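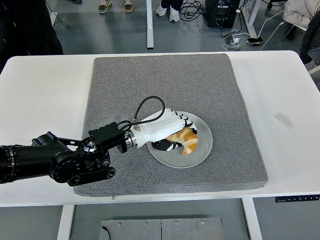 A white robotic hand on a black arm grips a croissant over a plate on a gray felt-covered pad.

Equipment Review: Rarnix Five-Finger Hand
Prepared for departments planning purchases in the coming budget year

The Plorkside Equipment Office reviewed the Rarnix hand over 11 weeks, ending in September. The review covered purchase cost, setup and upkeep. Departments that already own a compatible arm are the intended readers.

Performance
Soft and fragile items were the main concern in the requests we received. The hand closed on pastry, bread rolls and paper cups with little damage once grip force had been set for each item. Flaky pastry needed the most adjustment. Thin, flat objects remained difficult, and departments that handle mostly cards or envelopes should consider a suction tool.

Cost
The supplier, Isaksson, quoted a wrist adapter separately at $300. Spare fingertip covers are also extra. Over the review period we logged 1,117 grasps and replaced 2 covers – a modest expense, but one that belongs in the operating budget.

Planning
Delivery to the Sokunmont site took longer than quoted. Requests should allow time for adapter fitting and staff training, neither of which is included in the purchase price. A height-adjustable table is useful but should be charged to furniture.

Recommendation
Approved for purchase where varied or delicate items are handled daily. Departments with a single, uniform product should request a two-jaw gripper instead.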